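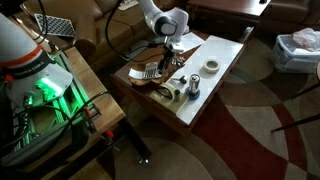

Monday mornings at Clotden used to mean 355 little parts to sort before lunch, and my wrists knew all about it. Now the arms get the dull reaching and I get to fuss over the setup, with the masking tape and the calculator always somewhere on the table (I still do my sums the old way!). Wilson Bedoya misses the chatter at the sorting bench - so do I, a bit - but he's learning to program and I'm home by five.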